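Sarnthorpe Tabletop: Cutlery and Cups

Welcome! Sarnthorpe Tabletop is a collection about the humblest job in the kitchen: getting forks, spoons and cups where they belong. Osaze Igwe and Ebere Etim put it together in March, and we love how much there is to learn from one fork.

The release has 2,528 short episodes. Of these, 2,000 are for training and the rest are held out.

The counter

Bowls, cups and bottles live on the marble-patterned counter, and cutlery tasks often begin near it. Look for the lilac bowls and the shallow steel one! 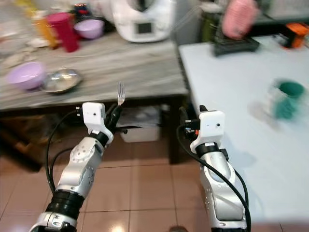 The blue table

Most of the action happens on a light blue-gray table with grooves across the top. Spoons are great fun on it because the bowl of a spoon is so shiny, and depth estimates get wonderfully confused.

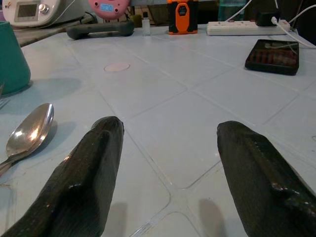

Cups and mugs

Every episode label gives the cup type, so you can filter for handles. The rabbit mug is our favorite, and it has its own tag, mug_rabbit.
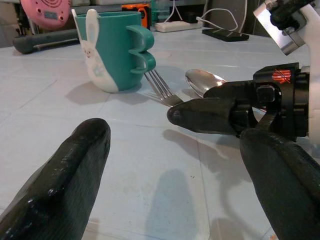 Rabbit mug with fork and spoon.

Plain cups have the tag cup_plain. A typical task line reads "put the spoon beside the fork", and we kept the wording short so that it's easy to translate.

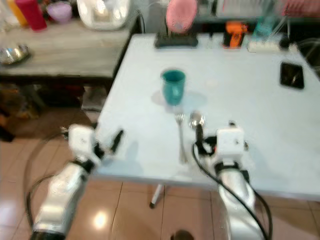 Task lines come in 40 wordings, all listed in tasks.txt. If you write new ones, please send them to Ebere, who is happy to add them to the next version. Label fixes go to Osaze.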